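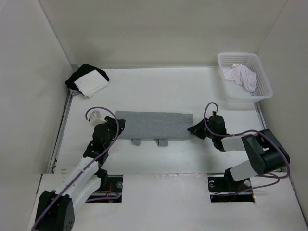

4.3 Folding knitwear and jersey tops

Fold each garment on a flat, pale surface larger than the garment when fully opened. Marks and trapped threads are easier to find against white. The first stage ends with the garment as a wide horizontal rectangle, as with the heathered gray one on the white surface, where the upper edge is nearly straight and the lower edge still has a slight wave. Light wrinkles at this stage are acceptable. Short flaps showing below the lower edge are to be tucked under before step 5.

1. Lay the garment face down and close any buttons or zips.
2. Smooth the cloth from the centre outward with the flat of the hand. Do not pull on the ribbing.
3. Bring the sides in and lay the sleeves flat on the body.
4. Fold the body to form the rectangle. Square the short edges.
5. Fold the rectangle once more, end to end, and turn it over.
6. Place in the Vetemham drawer insert with the folded edge up.

Note: Colour labels for the insert are in the small parts bag. Replacement labels are part no. 2894.

Note: For garments with a hood, fold the hood down over the back before step 3 - see 4.5.

CAUTION: Do not store garments that are damp. The insert has no vent holes and the lid seals on all four sides.

CAUTION: Maximum load per insert is 41 N. Do not stack filled inserts in the 60 cm drawer.

4.4 Folding trousers

Lay one leg over the other with the inner seams matched. Heavy denim is folded in half only.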